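Community > Newsletter > Out and about

Open day at Sarnow — quick write-up

Sorry, short one this time, deadline was yesterday. A bunch of us went over to the Sarnow workshop for the robot open day on 2018-01-28. Good turnout, 439 through the door by closing according to the front desk. Parking terrible. Coffee fine.

Tolera Gebreyes ran the demo most people stayed for. Two arms, one table, plain white bottles with no labels. The job is picking and passing, one arm to the other, then standing the bottle back up without knocking its neighbor. Sounds like nothing. Try it with two grippers and blank bottles that all look alike. Tolera said the blank ones are on purpose, the software (they call it Oris) has to work from shape and can't cheat by reading a label.

They've logged 2,446 picks since November. Drops mostly happen when bottles stand close together, one half hiding the next. Somebody asked about glass. Not yet, was the answer, and a bit of a look.

Kids' questions were better than ours. Can it open the lid? No. Does it get tired? No, but the cables do, they get swapped out. Is it alowed to throw one? Also no.

Liked that they let us stand close and talk while the table was being set up for the next run. Less liked the PA system, could hardly hear the second talk, the Gidey one on grippers. Slides are suposed to go out by email — will forward when I get them.

Bottle table between runs, both arms clear: 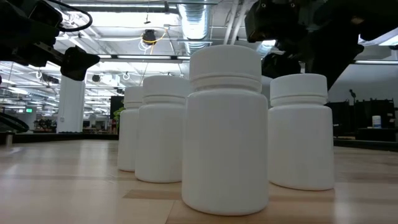
Next visit: Marberg

Packing line tour, date to be confirmed. Closed shoes, no bags on the floor. Reply to this email if you want a seat in the van, 4 left.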